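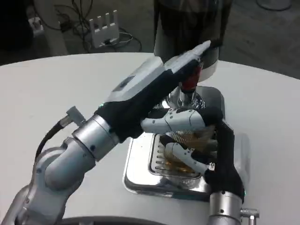 Several residents of the Montoya building have asked whether the coffee grinder in the shared kitchen may be used without booking it first. It may. No reservation is required for the grinder or for the table on which it stands.

Which beans may be used?
Any plain roasted beans are accepted. Flavored or oiled beans leave a residue and should be ground at home. The hopper should hold no more than 200 grams at a time.

How is the base cleaned?
The slotted grate on the base should be brushed after each use. The chrome parts are wiped with a soft cloth - abrasive pads scratch the finish and are not permitted.

What should be done with the steel tray?
The tray and its slotted metal insert are washed by hand, dried, and returned to the white table. Please do not place them in the dishwasher.
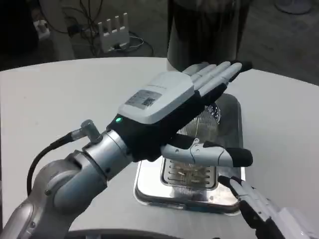
Who is responsible for repairs?
Repairs are handled by Drastwood under the building service agreement. Faults should be reported in writing to the Horaritz office, which replies within 2 working days. Residents should not open the grinder themselves.

Last updated: 2025-05-19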